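Speaker notes — "Small kitchens, slow bread" — evening talk, Lultgate library, 7:00

(Water on the lectern. Starter jar out of the bag BEFORE I start talking, or I'll forget it again.)

Hi everybody, thanks for coming out. I'm going to talk about rye bread, mostly, and how I ended up baking it in an apartment kitchen where the oven door hits the fridge. I'm not a professional. I learned this from Teemu Ruotsalainen, who had the place upstairs from me in Dranum and who could not stand the bread I was buying.

Ask for hands: who's kept a starter? Who's killed one? (Raise mine for both.)

So the starter. Flour and water, that's the whole list. Mine gets 100 grams of rye flour and 100 grams of water, and then it sits on top of the fridge with a plate over it. 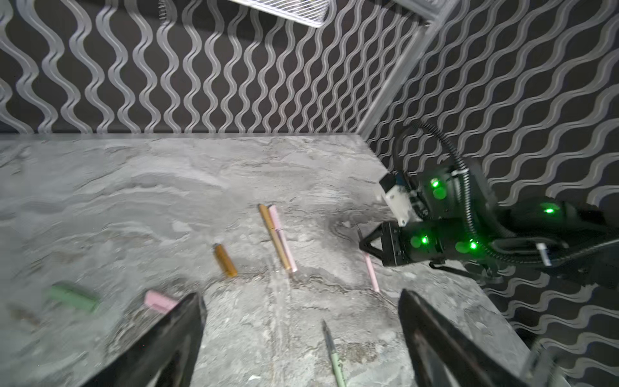 It'll smell like wet cardboard for a couple of days, then like nail polish, then like apples, and apples is when you can bake. People quit at nail polish. I quit at nail polish, twice! Teemu had me feed it one more time and go to bed.

Pause here, pass the jar. Tell them the lid is loose.

Next: the dough. Rye doesn't knead like wheat. It's closer to mortar, it sticks to everything you own, and if you keep adding flour until it behaves you'll get a brick. Wet hands, a bowl scraper, 2 minutes of stirring and walk away. I do mine before work and shape it when I get home.

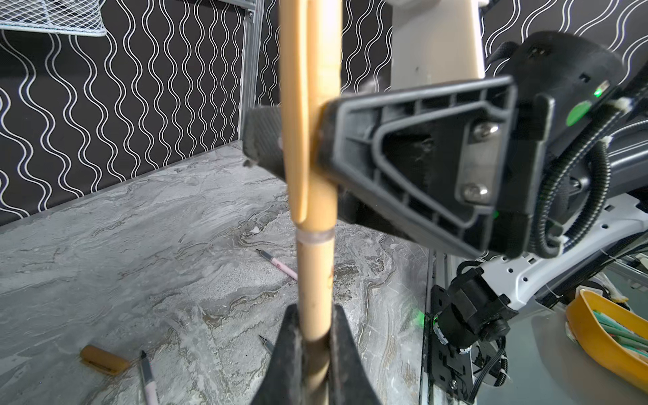 Page last changed: June

Pans. I have one good one, a long narrow Mäkelä tin from the thrift store, and I've baked in it so much that the corners have gone black. Grease it more than you think you need to. Fill it just over halfway, smooth the top with a wet spoon, dust it with flour, and when the flour cracks like a dry lake bed it's ready for the oven.

Skip the part on steam if we started late.

Flour, quickly. I buy the Zustier whole rye, the coarse one. The fine one is fine too (ha) but it drinks less water, so hold some back. A small loaf for me is 600 grams of flour total, starter included — write that on the board.

Then the hard bit: you can't cut it the day you bake it. Wrap it in a towel and leave it till tomorrow. The middle is gummy until then and you'll think you did something wrong.

Leave 15 minutes for questions. The usual first one:

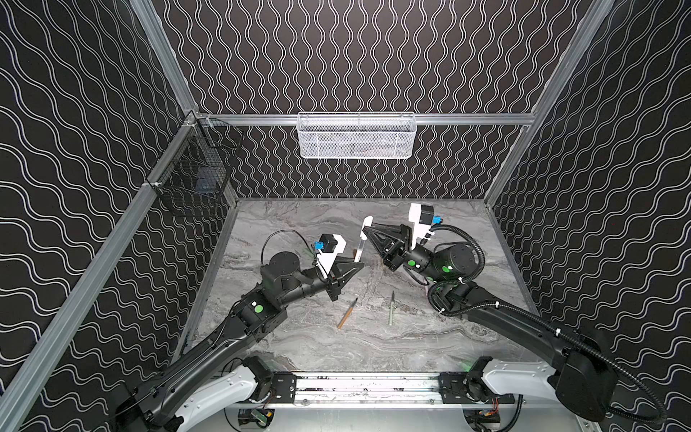
Can I make this without a starter, just with packaged yeast?

You can, and it'll rise, but it'll taste flat and the crumb tends to go sticky, so stir in a spoonful of plain yogurt for some sourness and bake it a little longer.

Butter and slices are on the back table. Bring the jar home!!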